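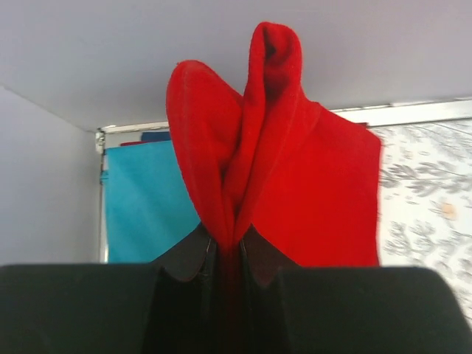
The Red Ones Go Last

In the laundry room of Gudeta, a small workshop for second-hand clothes in Arkerport, the day is divided by colour. White things are folded first, then the pale ones, then blue and green, and the red ones go last. Zewditu Woldegiorgis introduced this order when she opened the place, and she admits that it has no deep reason. "Red is a loud colour," she told me. "When I see red on the table, I know that I can soon make tea."

I came to Arkerport to write about old clothes, and I thought that I would write about washing. But washing, I learned, is the short part. The machines do it and one can go away. Folding takes the hours. In a normal week Gudeta receives 700 pieces, and every piece that is good enough to be sold must be folded by somebody, in such a manner that a customer can see the neck and the size without opening it. If she has to open it, she will not fold it back. Zewditu does not blame her. "I also do not fold back in shops," she said.

Her method for a T-shirt can be learned in one minute, and I needed an afternoon. The shirt is laid flat with its front to the table. One smooths it from the middle to the outside, with the whole hand and without pressing much. Then one side is brought over with its sleeve, then the other side, and the long strip which remains is folded up from the hem in two steps. My first shirts looked like bread. The fault, she explained, was always at the shoulders. I was taking the cloth too far inside, near the neck, and so the shoulder fell down and pulled a crease across the back.

"Take it at the corners," she said, several times. "The corners of a shirt are where it wants to be taken."

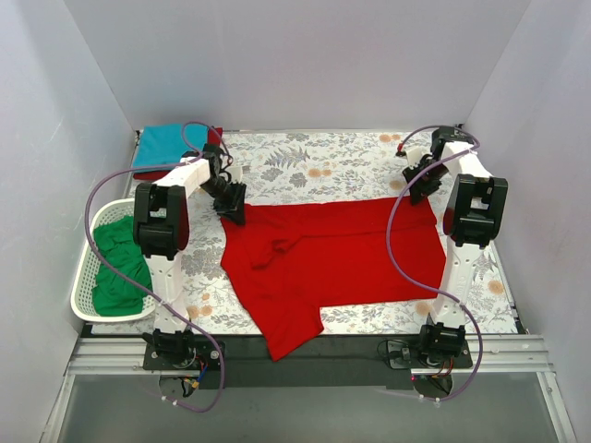

A T-shirt has upper corners, of course, although I had never called them so. They are the places where the shoulder becomes the sleeve, and if both are held at the same height the rest of the shirt hangs straight by itself. Her colleague Robel Worku, who worked for eleven years in a hotel before he came to Gudeta, lifts a shirt by these two points, gives it one short shake and puts it down already flat. He cannot explain the shake. He showed it to me perhaps ten times, slower and slower, and when it was very slow it did not work any more, even for him.

The surface also matters. Robel likes a cloth or a mat under the work, because on a bare table the cotton slides away when the second side is folded. He prefers a pattern of leaves or small flowers, of the kind that one's grandmother had. A plain red shirt is easy to see on it, and one notices at once if the hem is crooked. On a dark cover, he says, a dark shirt disappears and one folds like a blind man.

Fleece is another matter. A fleece does not keep a crease, and each fold becomes thick, so that four fleeces make a pile as high as a dozen shirts. Zewditu folds them only once across and then rolls them. When you pinch a fleece in the middle and lift it, it makes big soft lobes, almost like a flower, and it is pleasant to look at, but it tells you nothing about where the sleeves are. One must put it down again and search for the edge. She taught me to follow a seam with two fingers until a corner comes. This is slow at first. After some days, she promised, the fingers go there alone.

The finished piles stand on open shelves from Cellby, which cost 2,599 in the local money and were, for Zewditu, the largest purchase of the first year. She had wanted closed cupboards. Robel persuaded her that people buy what they see from the door, and he was right, though she still complains of the dust. Each shelf carries 30 shirts and not more. With a higher pile the lowest shirt gets a mark along the fold, and it must be steamed before somebody will want it.

In December the work becomes heavier, when families in Clukow and the villages behind it empty their wardrobes before the holidays. Last December there came 300 red garments alone, many of them with reindeer. They were sorted into bags and kept until the next autumn. Zewditu was just opening the first of these bags when I said goodbye, and she gave me one shirt to fold for the road. I took it at the corners. She looked at the back, then at the hem, and put it on the shelf.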